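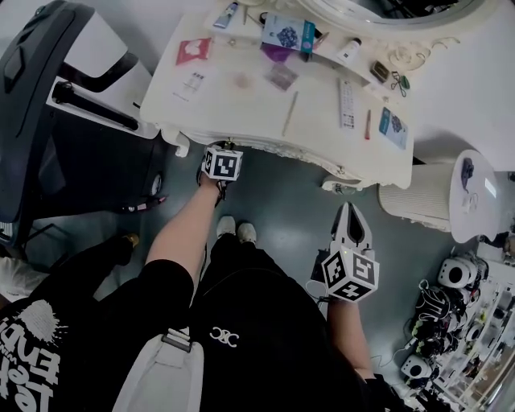

## Flatbread dough sticking to everything, what am I doing wrong?

**lasberg_kitchen**

I've made the potato flatbreads from the Enell cookbook 2 times now and both batches went the same way. The dough is fine in the bowl, then ten minutes later it's glued to the counter. I'm using leftover mashed potatoes, all-purpose flour, salt and a spoon of butter. The second time I put in more than 50 grams of extra flour and they came out like cardboard. Taste was good though.

**mtorrey**

Too much milk in the mash. For flatbread you want potatoes boiled in their skins, peeled and riced, with nothing added until they're cold.

**saron_k**

Agree on the cold part. Warm potato keeps letting out steam and the dough gets wetter while you work. I rice mine at night and leave them uncovered in the fridge. The flour goes in right before rolling.

**Abella**

I don't agree about leaving out the milk. My family's version has always had cream in it and it rolls fine. The trick is rye flour – a third rye, the rest white. Rye on the board too.

**mtorrey**

Rye makes it stickier in my experience. It never firms up the way wheat does.

**Abella**

In the dough, maybe. On the board it works better than white flour. Try it before you rule it out.

**iduletti**

What kind of potatoes? I switched from red to russet and didn't have to change anything else.

**lasberg_kitchen**

Yukon Gold, mashed with milk and still a bit warm. So that's probably most of it. How hot do you all run the pan?

**saron_k**

Medium-high, dry cast iron, a minute or so per side. Brush off the loose flour between rounds or it burns and turns bitter. Stack them in a towel so they stay soft.

Saron Kassa

**mtorrey**

Hotter than that for me. If they sit in the pan too long they dry out.

**lasberg_kitchen**

Update: russets, riced cold, no milk, rye on the board. Got 11 out of one batch and only the first one tore. A little pale – I'll go hotter next time. Abella, I may try your cream version in June when my sister visits. How much cream per pound of potatoes?

**Abella**

Two tablespoons, no more.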